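The Gotley Road Romances: Boxed Set, Books One to Three

Paperback, 1,379 pages across the set

If you have been waiting for the right rainy week to meet the Trallen sisters, we think you'll be very happy with this one. All three novels come together in a sturdy slipcase, so there's no hunting around for the middle book (we have heard from so many of you about the middle book!).

In The Ferryman's Promise, Honor Trallen agrees to marry a stranger to save her late mother's inn, only to find that her groom has been sent to close it. The Winter Lodger brings home quiet, bookish Tess, who rents out the attic room to a wounded sea captain and then can't seem to get a full night's sleep. And in A Bride for Beltodon, the youngest sister runs away from one wedding and straight into the carriage of the Duke of Beltodon, a man with a ruined house, two small wards, and a firm belief that he'll never love again.

These are slow, cozy, generous stories with plenty of banter, a little danger on the coast road, and kisses worth the wait. Each has its own happy ending, so you may read them in any order, though we do like starting with Honor.

What's in the box
3 paperback novels
6 recipe cards from the inn kitchen
A fold-out map of Gotley and the harbor

The set ships from Thu 9 April. Orders placed before then are held and sent together with anything else in your cart, and gift wrap can be added at checkout.
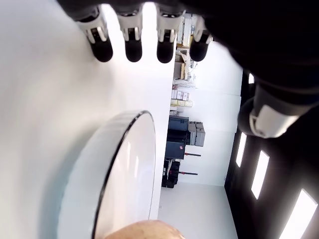

Robotic hand, four fingers pointing down

Also in May: a large-print edition of The Ferryman's Promise, with the same cover art and a new letter to readers at the back. If you'd like both, add the set now and write "Jankauskaitė list" in the order notes, and we'll put you down for the large-print copy at the same mailing rate.

Returns are welcome on unopened sets.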